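Bench Task Participants, Dexterity Board Study
Usville site, Drarkusex

Drarkusex is recruiting 16 adults for a paid study of small-part assembly on a flat task board. The study supports a redesign of the board, its plates and its loose parts. Sessions run at the Usville site. Applications close 27th January.

Purpose

The current board layout was drawn up for general hand-skill testing. Records from 1,373 earlier trials show that completion times vary more by order of work than by part. The new study measures how people choose that order when none is given, and how much a fixed order changes their times. Results go to the board design group under Rekha Warrier, which will decide the plate positions for the next version.

What participants do

Each participant attends two sessions on separate days. A session lasts 43 minutes, including instructions and one break. Work is done at a table, facing the board.

In the first session the participant places and removes parts in any order. Pegs are set upright and taken out again. A knob is turned to a stated position and back. Flat pieces are put into slots. Parts are returned to their starting places before the next trial begins.

In the second session the same parts are handled in a printed order supplied by the study staff. Some trials are done with the dominant hand only. The last set uses both hands.

There is no score to reach. Dropped parts are noted and left where they fall until the trial ends. Participants may stop at any time and will be paid for the full session in which they stop.

Requirements

Applicants must be 18 or older and able to work seated at a table for the length of a session. Normal or corrected vision is required. Reading glasses are fine and should be brought if used for close work.

Applicants must be able to read short written instructions in English.

Applicants with a hand or wrist injury in the past year should say so on the form. This does not rule anyone out, but the order of trials may be changed.

Both left-handed and right-handed applicants are wanted. Left-handed applicants were under-represented in the September group and are encouraged to apply.

Prior experience with assembly work, model building, watch repair or similar trades is neither required nor a bar. The form asks for it so that the groups can be balanced.

Rings, bracelets and loose cuffs are removed or rolled back before work begins. Long nails should be mentioned on the form.

Payment

Payment is $30 per session, made by bank transfer after the second session. Parking is free in the lot behind the El Fassi building. Travel costs are not covered.

Data

Times, part order and drops are recorded against a participant number. Names are kept in a separate file and deleted when payment has cleared. Session recordings show the table area and the hands. Faces are not recorded. A participant may ask for their data to be withdrawn up to the date of the second session.

How to apply

Collect a form at the Revness front desk or request one by mail from Usha Shetty, study coordinator. State your dominant hand, the hours you are available and any answer to the injury question. Technical questions about the board should go to Sreekumar Kurian. Selected applicants will be given both session times at once. Please do not apply if you can attend only one.

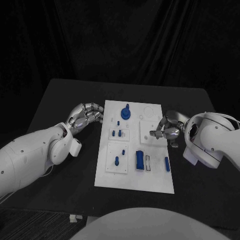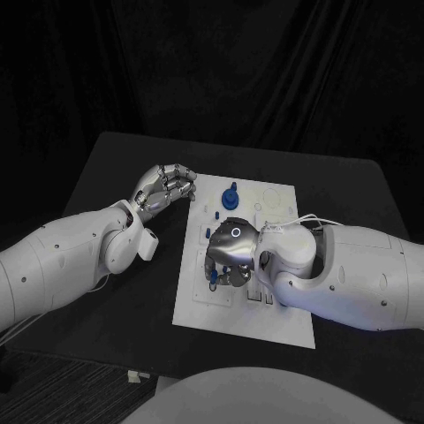
Task board with blue parts on the table, dark curtain behind.

Comments

Karthikeyan Reddy
Is the printed order the same for everybody in session two? If it is, you can't separate the effect of the order from the effect of having done it all once before.

Sreekumar Kurian
There are several printed orders, assigned by participant number. A repeat of the free-order trial is also included at the end of session two as a check on practice.

Polyxeni Mavromatis
I took part in the September group. Can I apply again, or do you only want new people? I'm left-handed if that helps.

Usha Shetty
New participants only for this one, sorry. You can ask to stay on the contact list for later studies.

Karthikeyan Reddy
Thanks, that answers it. Form sent.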